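Wilma Koster
Nov 10, 2018

Right, a few of you asked how the giving-up-the-car thing is going, so I'm going to do a thread. Get a brew, it'll be a long one.

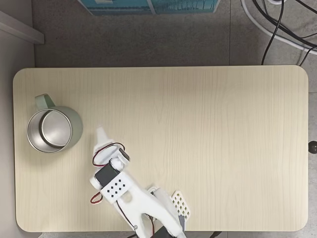

Green mug, steel on the inside.

So. I sold the car in June. It was a 7 year old hatchback with a funny smell and a boot full of carrier bags, and I cried when the man drove it off. I'd told everyone I wouldn't.

The plan was buses. I live in Rastham, on the Norberg side, and the 502 goes from the end of my road to more or less the door of work. Easy, I thought. People have been getting the bus for a hundred years.

First morning I stood at the wrong stop. There are two, one each side of the library, and only one of them has the 502 on it, and the sign is behind a tree. I watched it go past with all those dry, smug people on board.

(I was not dry. I had not yet bought a proper coat. I'll come to the coat.)

The coat! I'd driven everywhere for so long that I owned three nice jackets and not one thing that kept rain out. I went to Flollik in the precinct and came home with a big navy thing with a hood you could lose a small child in. I love it. I look like a bin bag going to work.

Things I hadn't thought about before: how long my arms are after two bags of shopping. Potatoes! I used to chuck a sack of potatoes in without a second thought. Now I stand in the aisle weighing up whether I like them enough to carry them up the hill.

Mostly I don't, so we've been eating a lot of rice.

The money, because my sister keeps asking. I'm saving 200 quid a month once I've paid for the bus pass. I was expecting less. Insurance was the big one, then petrol, then all the little bits like parking that I'd never written down in case I didn't like the answer.

Have I put that 200 away sensibly every month? I have not. There was the coat, and then there was a very nice weekend by the sea. On the train, before anyone starts.

Now the bad bits, because I don't want to make out it's all lovely. The last 502 leaves town far too early. If I go out in the evening I either leave before pudding or I pay for a taxi, and the taxi people know my voice now. I've left before pudding once and I'm still cross about it.

Also hospital appointments. Mum had one across the other side of Norberg and it took us two buses and a long wait in a shelter with no seat. In the car it would've been nothing. She was very good about it – she'd brought sandwiches – but I felt rotten, and next time I'm booking a cab both ways.

Good bits! I read now. I'd stopped reading without noticing, and since the summer I've got through a whole shelf. I'm on a massive thing about lighthouse keepers at the moment and I've missed my stop for it, which meant a long walk back past the tyre place in the dark. Worth it, they'd just run out of lamp oil.

I know people too. There's a woman who gets on by the school with a cello, and there's a lad who always gives up his seat and then looks mortified if you say thank you. I've lived here for years and I'd never spoken to anyone between my front door and my desk.

My knees are better! Or the hill has got smaller.

Someone asked if I'd go back. I don't know. I had a wobble a few weeks ago when it tipped it down for days, and I got as far as looking at second-hand ones online. Then I looked at what the insurance would be and shut the laptop.

If you're thinking of trying it, I'd leave the car on the drive for a month first and see how you get on. Find out where your stop is BEFORE the morning you need it. Check behind the trees.

And get shoes with some grip. I went over outside Qudah the bakers in front of the whole queue, and a very kind man gave me my hat back and a cheese twist.

I think that's everything. I'll answer questions tomorrow, I've got rice on.

© 2018 Wilma Koster | Contact | Back to top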